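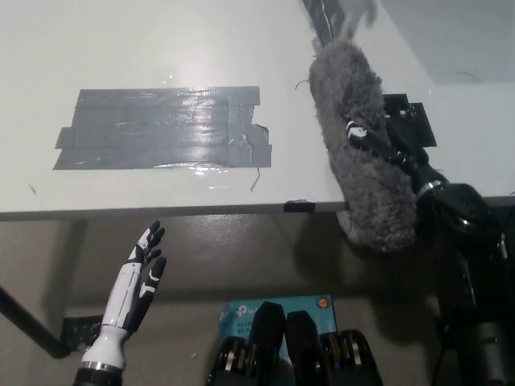 Roltitz Community Tool Library – Frequently Asked Questions
Last updated 26/03/2021

Who can join?
Anyone 18 or over who lives or works in the Roltitz council area. Bring photo ID and something with your current address on it. A rates notice, rental agreement or phone bill is fine.

How much is it?
Membership is $40 a year. Concession card holders pay half. There is no bond on hand tools. Power tools worth more than $400 new need a refundable bond, which is listed beside each item in the catalogue.

How long can I keep a tool?
Two weeks. You can renew once online if no one else has booked it. Trailers and the cement mixer go out for three days only.

How many items can I borrow at once?
Five. A drill and its charger count as one item, and so does a socket set.

What happens if I bring something back late?
Late items are $2 a day. After a month we treat the item as lost and bill you for a replacement.

I broke it. What now?
Tell us when you return it. Normal wear is our problem and you won't be charged. If a tool has been used for the wrong job – a chisel as a screwdriver, say – we may ask you to pay for the repair. Please don't try to fix power tools yourself.

Do you supply consumables?
No. Sandpaper, saw blades, drill bits under 6 mm, glue and tape are up to you. We sell a few of these at cost at the front counter. Whipper snipper line is included with the first loan.

Can I use the tools for paid work?
No. Our insurance covers domestic and community use only. Tradies can try Umuletti Hire on the highway.

Can I donate tools?
Yes, if they work and have a sound cord and plug. We can't take petrol chainsaws, ladders or anything made before 2000 that runs on mains power. Email a photo first so you don't make the trip for nothing.

Do you run classes?
Basic home repairs with Nnamdi Uzor runs every month except July. Bookings open a fortnight ahead and members get first go. Sharpening is by arrangement.

Where do I park?
There are short-stay spots out the front at 181 Isah Street. For trailers, use the rear lane and ring the bell at the roller door. The lane is one way, entering from Nokine Road.

Who do I contact about a bond or a bill?
Nnamdi Ibrahim looks after memberships and accounts. Leave a message at the counter or reply to your loan receipt, and allow two working days. Bonds go back to the card you paid with.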